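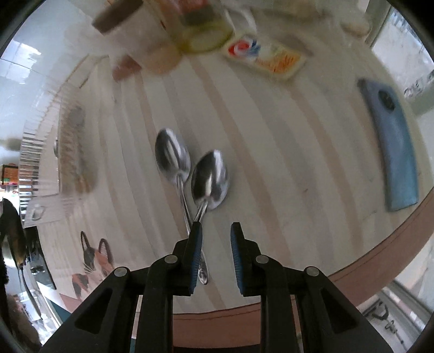
Bernice Akolgo replied:
I've read the ticket twice and I still don't follow which record is wrong. Are the pupil files missing from the catalogue, or are they there with the wrong leaving dates on them? Those are different queues at our end, and I'd like to annoy only one of them.

Nasthorpe School Records replied:
They're there. All 87 of them are there, which I'll admit was a pleasant surprise after the last upload. The trouble is the leaving date. According to Castia, every pupil in the second admissions box left the school before arriving at it. One boy has a conduct card covering four terms and an enrolment lasting minus six years. His conduct was described as fair, and in the circumstances I think that's generous.

The source spreadsheet is correct. I've checked it against the cards themselves, which are in pencil and have never once needed a software update.

Status changed from New to Awaiting Customer
Status changed from Awaiting Customer to Open
Product: Castia catalogue, hosted by Ultport
Priority: Low (set by system)
Priority: Normal (set by customer)
Priority: Low (set by system)

Bernice Akolgo replied:
Thank you, that's clearer. Could you tell me how the dates are written in the spreadsheet, and whether the first admissions box was loaded the same way? Please also send one full row, with the pupil's name taken out if the file is still closed.

Nasthorpe School Records replied:
None of the files are closed, everyone in them having been born under Queen Victoria. Here is a row as it stands:

Reference: NS/2/11
Admitted: 16 Jan 1888
Left: 4 Jul 1894
Contents: information card; two letters from guardian; conduct card; returned postcard; newspaper cutting
Note: Trade given as saddler. Postcard says he is keeping bees.

The first box went in the same way in April and came out fine. Same columns, same template, same person typing, same chair.

On screen the record above says Admitted 1888, Left 1882. I've tried the following, in this order:

Logged out and in again. No change.
Cleared the browser's history, as the help page suggests. No change, though I've now been signed out of everything I own.
Opened it in a different browser. No change.
Edited the leaving date by hand and pressed Save. It shows the right date until the page is refreshed, then goes back to 1882.
Deleted the leaving date altogether. It came back. I found this one unsettling.

Bernice Akolgo replied:
The last one is useful. If a deleted date comes back, something else is supplying it, and my guess is the box-level record. Does box 2 have a date range on it?

Nasthorpe School Records replied:
It does. It says 1879 to 1882.

I should say that this is also wrong. The label on the lid reads 1879–82, but the lid belongs to a different box. The whole reading room knows this. It has been on the wrong box for longer than I've worked here, and it's left alone because the lid that ought to be there doesn't fit.

Bernice Akolgo replied:
Right. I think that's our culprit. There is a setting called Inherit dates from parent, and when it's switched on the system won't let a file end later than the box it sits in. It quietly moves the date back to the latest one the box allows. It doesn't touch the admission date, for reasons I have asked about and not had explained.

It was off by default in April. It has been on by default since the last release. I've looked through the release notes and there is a mention, under Minor improvements.
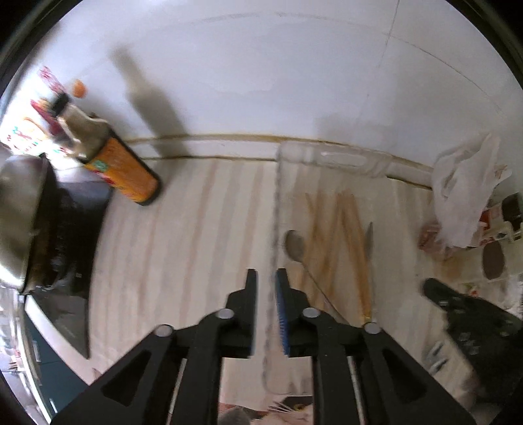 Kitchen worktop with the cat mat

Nasthorpe School Records replied:
I've now read Minor improvements as well. It also says that the word "File" has been made slightly bluer.

Before I change anything: if I switch the setting off, do my real dates come back, or do I type them all in again? I ask as somebody who has already typed them in.

Bernice Akolgo replied:
They should come back. Your dates are still stored as entered, and the inherited one is laid over the top when the page is drawn. Please do it in this order:

1. Correct the date range on box 2 first.
2. Go to Collection settings, then Dates, and untick Inherit dates from parent.
3. Press Apply, and wait for the green bar to finish.
4. Run Rebuild index. Leave the tab open while it runs.
5. Check three records of your choice, including NS/2/11.

If you untick the box before correcting the range, the public search will go on using the old range until the following night. It does no harm but it looks odd.

Nasthorpe School Records replied:
I unticked the box before correcting the range. In my defence I'd done it while waiting for your answer.

Staff view is now right. The beekeeper left in 1894 and has his six years back. Public view still has him going home in 1882, as you said it would. A family historian has written in to ask whether we can explain it, and I have replied that we can, but that it wouldn't help her.

The index rebuild stopped at 11 per cent and the tab now says "Nearly there".

Bernice Akolgo replied:
It says that from the start, I'm afraid. Please cancel it and I'll run the rebuild from here on the Ultport side, where it doesn't depend on anybody's tab.

Internal note made visible to customer in error:
Rebuild run on Eder server, Friday, September 11, 2026. Completed. One warning, NS/2/40, "leaving date precedes birth". Customer will have views.

Nasthorpe School Records replied:
The customer has looked at NS/2/40 and it's our own doing. The card gives a leaving date of 1891, and the birth year was typed as 1981. I've put it right. I'd like it recorded that Castia had accepted this without a murmur for as long as the leaving date was also wrong.

Public search is correct now for the three I checked, and then for the rest, which I checked too. The historian has her dates and has sent a photocopy of a letter we didn't know about, so NS/2 will be getting another item.

Could the inherit setting please be left off for our account when the next release goes out?

Bernice Akolgo replied:
I've put a hold on it for your account and raised the default with the product team. I also asked for the date change to be moved out of Minor improvements. They've said they will consider it for the next set of notes.

Are you happy for me to close the ticket?

Nasthorpe School Records replied:
Yes, close it. I'll open a new one for box 5 – the files in that have no dates at all, and I'd like to know what Castia makes of them before I press anything.

Status changed from Open to Resolved
Category changed from User error to Configuration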